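3.2 共用桌面上的物品构成与摆放状态

本节讨论开放式办公区内共用长桌的物品状况。研究地点为Kumell公司的一处办公楼层，调查自六月开始。该楼层不设固定工位，员工按需使用长桌，个人用品、公共用品与待处理的零散物品因而长期处于同一平面之上。前期登记共获得物品记录1,000条，经合并重复条目后，保留400条用于分类。登记时只记录物品的类别、姿态和所在区域，不追溯其归属。

分类沿用Nouri编码表，并作两处调整。其一，将洗护类容器（瓶、软管及小型罐盒）由“其他”类中析出，单独成类。其二，增设“姿态”字段，取值为直立、平放与叠压。调整的依据在于，洗护类容器在办公桌面上出现的频次高于预期，而编码表原为家庭环境编制，对此类物品在办公场所的位置缺乏相应规定。线缆与绿植按原编码表归入“设施及陈设”，不参与姿态统计，但在判断可用桌面时予以计入。

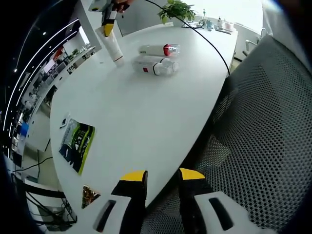
图4 长桌一端的物品分布：透明瓶平放，白色软管直立，桌面左侧另有杂志与小包装。

从图4所示一类桌面可以看出，洗护类容器与阅读材料、食品包装之间并无明确分区。黑色线缆横越桌面，将后方的绿植及小件容器与前方物品隔开，客观上形成一条未经规划的界线。编码员在标注区域时多以该线缆为参照，而编码手册原本要求以桌沿为参照，两种做法所得的区域归属在75条记录中出现分歧。经复核，分歧条目统一改按桌沿标注。

姿态字段的标注同样存在需要说明之处。圆柱形容器平放时可能滚动，其位置在整理过程中容易改变；软管类容器以管盖或平端着桌时较为稳定，占用面积亦小。据此，整理规程建议先处置平放的瓶类，再处置直立的软管，最后处理纸质品与薄片包装。规程同时规定，两件以上同类容器相邻时应作为一组移动，组内次序不变，以便使用者日后按原有习惯取用。 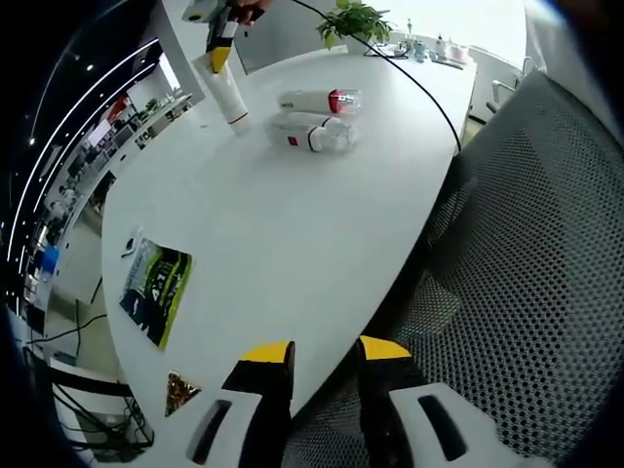

Mahtab Kordestani对上述顺序持保留意见，认为先后次序不宜只按稳定程度确定，使用频率较高的物品即便平放，也应留待最后处理，否则使用者在整理期间将无从取用。按照这一意见，规程中增加了一项例外：凡使用者事先声明当日仍需使用的物品，整理人员仅作扶正，不作移位。该例外实施后，编码表中的“移位”与“扶正”分列为两种独立操作，不再合并统计。

Ronaldo Trindade负责的第二轮编码采用了修订后的规程。两轮编码之间，洗护类容器的类别判定基本一致，差异集中于薄片类物品。卡片状包装、箔质小包与印刷包装袋常彼此叠压，下层物品仅部分可见，编码员对件数及边界的判断不尽相同。修订稿规定，叠压物品须逐件分离后再行登记，分离前的状态以“叠压”一项另行记录。至于箔质小包的内容物，若外观不足以判明，一律记为“未定”，不得依颜色或尺寸推断。

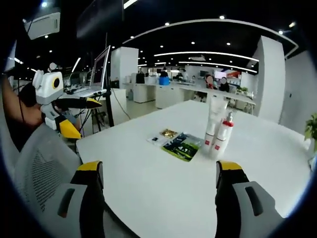

瓶类容器的细分则以开启方式为准，分为旋盖、泵头或喷头以及其他2级以下不再细分的形式。标签颜色只作辅助描述，不作为归类依据，原因是同一系列的不同产品往往使用相近的标识，仅凭标签归类易致混淆。Trolgate楼层的对照登记亦采用这一标准，其桌面以文具为主，洗护类容器较少，适用时未遇明显困难。

座椅与桌面的关系在本轮登记中未作单独编码。椅背紧靠桌沿时，整理人员须由侧面取放物品，操作路径随之改变，这一因素对整理用时的影响有待在Drisik规程的后续版本中加以考察。收纳容器的配置方案及其在各区域的投放数量，见3.3节。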